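Skandine Craft Terms
A word list of hand-craft vocabulary from glass, lace and pottery workshops 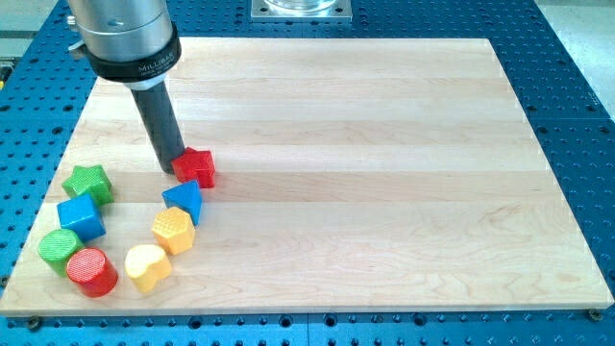 Version 6, released 31 July 2026. Maintained by Dariusz Górecki.

Summary

Skandine is a table of words that craftspeople use for their tools, materials and faults. It covers three trades: glassblowing, bobbin lace and salt-glazed pottery. Entries come from recorded talks with makers in Hovlow and Sollcombe, and from the Kozłowski notebooks, which deal with glass only.

Files

terms.csv - one row per term
sources.csv - one row per talk or notebook page
variants.csv - spellings and local forms, linked by term_id
CHANGES.txt

All files are UTF-8, comma separated, with a header row. Fields that contain commas are quoted.

Fields in terms.csv

term_id: stable between versions, never reused
term: the form heard most often
trade: glass, lace or pottery
sense: short definition, at most 40 words
source_id: first source in which the term was found
status: current, old or unclear

A term used in two trades with different meanings gets two rows. "Gather" is a case of this: in glass it is the molten lump taken up on the pipe, in lace it is a fault in the edge.

How terms were checked

Each definition was read back to a maker in the same trade. If 2 makers disagreed, status was set to unclear and both readings were kept in the sense field, split by a semicolon. Notebook terms that no living maker knew are marked old.

Known problems

Pottery is thin. Most of the talks were with throwers, and kiln words are missing as a result.
Spelling in the Kozłowski notebooks is uneven. We kept it in variants.csv and did not correct it.
Sollcombe lace terms with source_id above S10 still need a second reading - treat them as drafts.
Version 5 had the trade field swapped on several glass rows. This was fixed in April.

Use

Text is free to reuse with credit to the project. The recordings are not part of the release. Please send corrections with the term_id and the trade you work in.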